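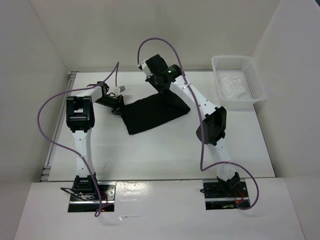

Cell 2, both arms, purple cables on the loose

Forums > Cells and Fixtures > Two-Arm Setups > Cable routing on the folding cell

Posted by Ama Opoku, November

Inherited this cell from the Gandville shop. It does cloth, two arms, one basket at the back. Arms are fine. The purple cables are my whole personality now. How much slack do you all leave? Mine bow way out past the elbow, and the left one hangs out over the edge of the table like it's waiting for a bus.

ukeo_dave
Too much. Clip it every joint and leave 254 mm at the elbow.

Ó Riain_fan
Disagree with Dave, as is traditional. I ran mine tight and replaced 8 connectors before I learned to love a big floppy loop. Slack is cheap.

ukeo_dave
Slack is cheap until it gets between the grippers. Ask me about the tablecloth.

Ama Opoku
Please don't tell us about the tablecloth. 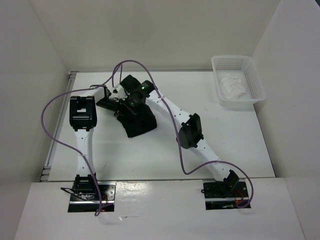 I did try clips on the white links, one on the left cable and two on the right to start. They hold, but the stretch after the clip still goes where it wants. Also open to opinions on the wiring at the base plates – I keep tucking it in and it keeps coming back out.

Ultan Ó Briain
Base plates first. A snagged wire down there costs you an afternoon, a wandering loop costs you a dirty look. Then jog both arms to their farthest reach by hand, and clip at that pose. Flokinano has a checklist with 541 steps, and the other 539 are about labels.

Ó Riain_fan
And recheck after 700 cycles. Clips creep.

ukeo_dave
Mine don't creep.

Ó Riain_fan
Yours are glued, Dave.

Ama Opoku
Doing the base plates tonight. Leaving the slack where it is for now, sorry Dave.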